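Learning to like a quiet kitchen

I gave up the radio in November. I didn't plan it as a big project, the thing just died one morning halfway through the traffic report and I never got around to buying another one.

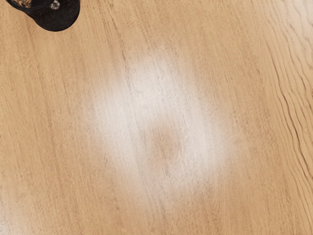

For the first week I hated it. I've had a radio going in the kitchen since I was 19 and sharing a place with Jeanie Shearer, who couldn't boil an egg without a talk show on. Her theory was that food cooks faster when somebody's arguing nearby. I picked up the habit and kept it through four apartments, one marriage and a very chatty parrot (the parrot went to live with my sister, long story).

So there I was making oatmeal in total silence, and all I could hear was the fridge. Have you ever listened to your fridge? Mine clicks, hums for a while, then does a sort of shudder like it just remembered something embarrassing. I called Haziq, who fixes everything for everyone in our building, and he told me that's just what fridges do and I should get a radio.

By the second week I'd started hearing other stuff. The neighbor upstairs plays the same eight bars of piano around suppertime, over and over, and always trips on the same note. I used to have no idea! Now I stand there with a wooden spoon in my hand rooting for her. The bus has a different sigh when it's full. Onions get quieter right when they're ready, and I have burned far fewer onions this winter than last, so put that down as a win.

I did try to cheat. Raíssa Lopes sent me a playlist she calls "soup music" with 412 songs on it, and I played it off my phone propped in a coffee mug. It was lovely for one evening – lots of accordion – but then I caught myself skipping tracks with garlicky fingers every two minutes, and that was more work than the soup.

My mother thinks the whole thing is sad. She called while I was peeling potatoes and said it sounded like I was in a bank vault. We ended up talking for an hour and a half, all the way through the potatoes and the dishes, and she told me about a dance she went to in 1961 that I'd never heard one word about. There was a boy with a motorcycle. I have follow-up questions.

I do miss the weather report. I've been caught in the rain three times now with no umbrella, and last week I wore my good suede boots into what turned out to be slush. I also had no clue the bridge was closed until I was sitting in front of it.

Jeanie's coming to stay next month, and she's already asked what station I listen to these days. I haven't told her yet. I may have to borrow Haziq's radio for the weekend and hide it again when she leaves.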